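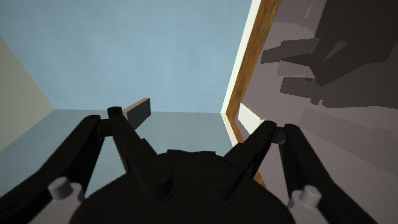 Unit 4: What a simulated success rate tells you

Stonine Robotics Practicum, handout for the Fallholm project teams. Revised 7 September 2024.

Last year's Womstead team reported 500 simulated trials of the ring task and a very pretty bar chart. Ask what went into the chart before you admire it. Every trial started with the rings in nearly the same spots, and the random seed was never changed. That is one trial, run many times.

Your write-up must state the seeds, the start poses, and the contact settings. Leave out any of them and I will treat your number as a rumor.
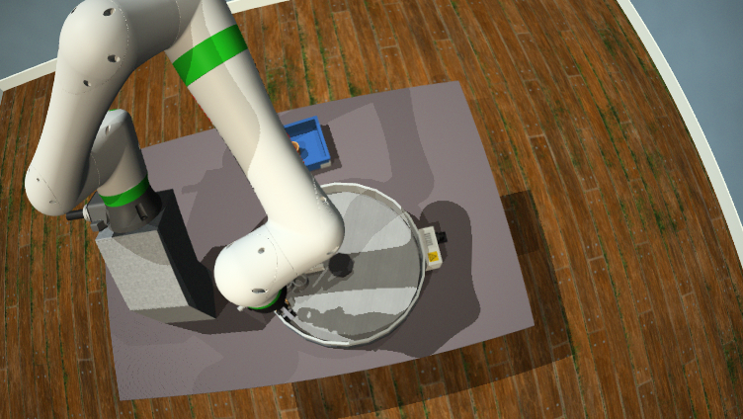
Can we tune the controller on the same layouts we report?
You can tune on them, but then report on 21 layouts the controller has never met, and give both results.

Friction deserves its own paragraph. The default value in the Feng scene file was picked by somebody who wanted the demo to run. Try half of it and see what is left of your grasp. Also check what your script calls a success. One old script counted a ring as placed once its center crossed the bin wall, at any height.

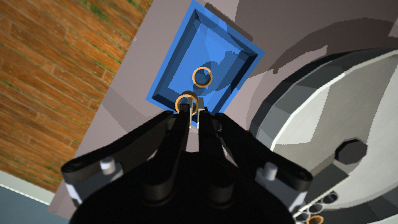
What counts as a placed ring?
A ring counts when it rests on the floor of the bin, with the gripper open and clear of it, at the end of the trial.

Drafts are due in October. Include the failed runs.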